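FOR IMMEDIATE RELEASE 3/20/22

Tromdale Students Spend a Semester Teaching Robot Arms to Put the Mugs Away
Student club's kitchen project heads to the Ineck Household Robotics Challenge, where the dishes will be judged

TROMDALE — The Tromdale College Robotics Club today announced that it will enter two robot arms and one small pretend kitchen in this year's Ineck Household Robotics Challenge. The entry is called Suvarna. It is the club's first attempt at a household event, after several years of building machines that pushed other machines out of a circle.

The club has 39 members, most of them undergraduates and most of them, by their own account, behind on their own dishes. Work on Suvarna began in November, when the members voted to drop the pushing contest and take up housework. The vote was close. The losing side was put in charge of cables.

The Ineck challenge asks student teams to carry out ordinary kitchen chores on a tabletop, with points for finishing and points off for anything that ends up on the floor. A perfect run is worth 700 points. The Tromdale entry concentrates on the mug event, in which a gripper must take hold of a mug and hang it by the handle on a wooden stand. A toddler can do this. A toddler, the club would like it noted, has had more funding.

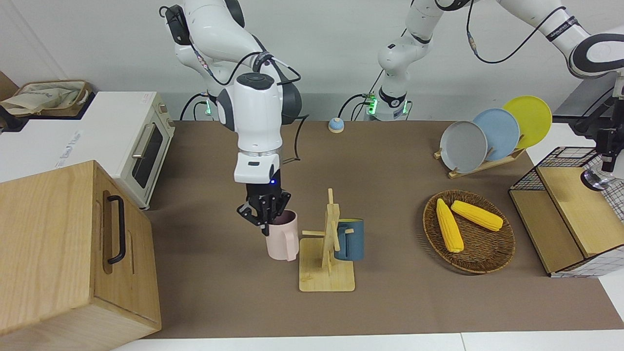

A gripper closes on the rim of a pink mug beside the mug tree on the Suvarna practice table.

Mugs are harder than they look. The handle can point anywhere, the rim is thin, and the peg is short. If the grip is a little off at the start, the error travels all the way to the stand, where it becomes a clinking sound. Members spent the first part of the winter on the grip alone and the second part on the approach to the peg, and they speak of the two periods the way other people speak of wars.

The practice table also holds plates in a wooden rack, a toaster oven, a cabinet with a black handle and two yellow corn cobs, all of it left in place during mug practice. Challenge rules allow judges to leave other items on the table, so the club decided early that the arms should get used to company. The corn has so far been the best behaved member of the team.

Each practice session follows the same plan. A student sets out the mugs, a second student calls the start, and a third writes down what happened in plain words. The club's notebook has a page for every session, and the entries get shorter as the evening goes on. "Good hang" is the highest praise it contains. "See floor" appears more often than the club would like.

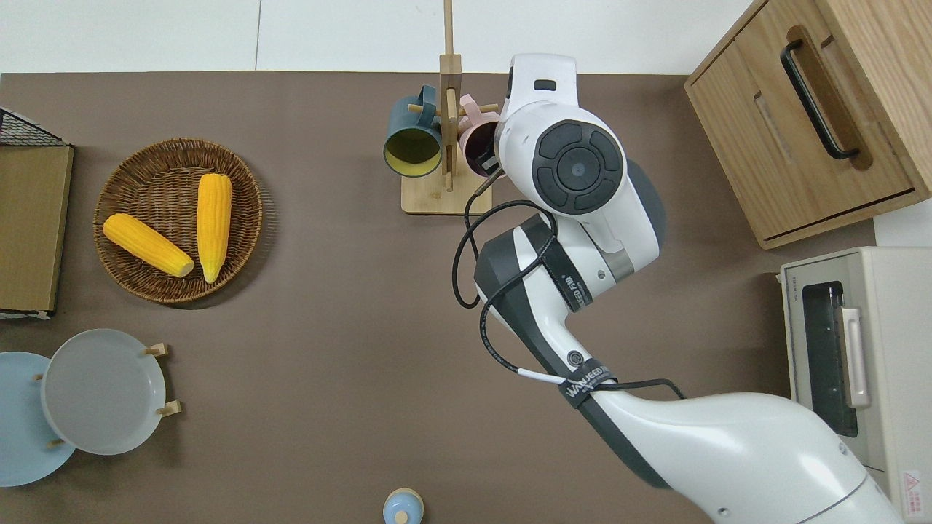 Planning for the arms is handled by Zurnix, a program the members wrote themselves and have since rewritten twice. The first version was very fast and very sure of itself. The second version was so careful that it could take most of a lunch hour to approach a mug. The current version sits between the two, and the club describes its temperament as "substitute teacher."

For the last stretch before the challenge, the team has set itself a target of 100 practice hangs with the pink mug and another 100 with its darker partner. Runs that end with the mug on the stand but swinging are counted. Runs that end with a student diving across the room are not, however good the catch.
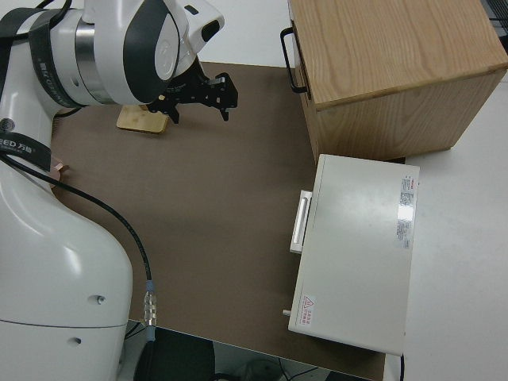 The club has also entered a smaller event for moving flat wooden pieces, which several members regard as a rest. Wood does not chip, and it makes a friendlier noise when dropped. Points from the smaller event are added to the team total, and a team may use either arm.

Suvarna will be shown to the public at an open practice in the college engineering building ahead of the challenge. Admission is free. Visitors may watch the arms work, look through the notebook and ask the students anything except when it will be finished. Coffee will be served in paper cups.

About the Tromdale College Robotics Club
The club is open to students in any major and meets during the academic year. No experience is needed. New members are started on cables.

Media inquiries: Tromdale College Robotics Club, care of the Engineering Office

###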